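Top supplier keeps the feed simple

Ferhat Yaman does most of his thinking between the lambing shed and the yards, a walk he makes several times before breakfast at this time of year. The Gulley property he farms with his business partner, Igor Danko, took the supplier of the year title from meat company Radetum in January.

The award looks at carcass weights, timing of supply and animal health records. Yaman says the timing was where they gained the most.

"We used to send lambs when we ran out of grass. Now we book the space early and work back from there."

The farm covers 2,000 acres, most of it rolling, with a steep block at the back that is only good for ewes after weaning. They wintered 2,329 ewes last year and sold 3,207 lambs, all but a few of them to Radetum. Replacement hoggets are kept on the easier country near the road.

Danko came to the partnership from dairying and took over the feed budget. He cut the winter crop back to one paddock of swedes and put the money into fencing. The larger paddocks have been split, and mobs are now shifted every three days through spring.

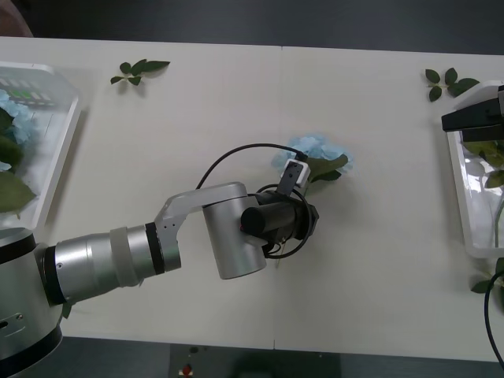
The change was not popular at first, even at home. Yaman had always liked to leave the ewes alone once they were set stocked, and there was some argument over how much shifting they would stand.

"The first year we got it wrong," Danko says. "We moved them too soon after lambing and had mis-mothering. Now nothing moves until the lambs are 10 days old."

Rams come from the Kopecký stud, which the farm has used for six seasons. The pair pick on growth rate and feet, and will pass over a good-looking ram if the figures are poor.

Weighing is done every fortnight from weaning, and the records go into a program called Nolla, which Yaman fills in at night. He would sooner use a notebook — and still carries one — but the buyers want the weights sent through ahead of each draft.

Next on the list is water. The back block relies on two dams, and both were low by the end of summer. A tank and troughs are planned before next season, starting with the paddocks along the ridge.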